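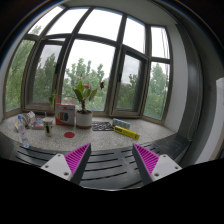
*Trees beyond a bay window, under a bright white sky.*

# Halilović promises his "quietest" film yet, and a release in April

Directors tend to fall in love with whatever they have just finished, so it should surprise no one that Nikola Halilović thinks very highly of *Kulora*. At a press call for the drama he told reporters it was the most personal thing he has made, the best acted, and the quietest. He said much the same about *Rikico*, his last picture, which left most theaters after 3 weeks.

*Kulora* follows two sisters who go back to their late father's house to sell it and end up staying the winter. The shoot lasted 40 days, and according to Halilović almost all of it took place inside the house. There is no score. Long stretches pass without dialogue, he said, and he is proud of that.

"People keep asking me what happens in it," he told the room. "Everything happens in it. You have to sit still."

Sitting still is a lot to ask of an audience that was promised a thriller the last time around. The trailers for *Rikico* sold a chase across the border, and ticket buyers got a long film about a man repairing a boat. Asked if the marketing would be more truthful this time, Halilović said that was a question for the distributor, Pintér. A representative for Pintér, standing a few feet away, said the campaign was still being worked out.

The numbers given out were just as soft. The production company, Josel, said *Kulora* will open on 23 screens in April and widen "according to demand." It would not say how much demand, or how many screens a wider release would mean. It also declined to discuss the budget, except to call it sensible.

Josel did say that more than 20 festivals had asked to see the film. Asking to see a film is how festivals work, and no invitation has been announced. A spokeswoman said news on that front was close, the same word the company used for *Rikico* before it skipped the circuit and went straight to theaters.

Reporters were shown one clip, of the sisters arguing over a box of dishes. It was well played, and the younger one got a real laugh with a line about the gravy boat. Whether the rest of the film holds up is hard to judge from a single argument, and there were no plans to screen more of it that evening.

Halilović stayed behind to take a few more questions, most of them about a possible follow-up. He has already written it, he said, and it is even better than this one.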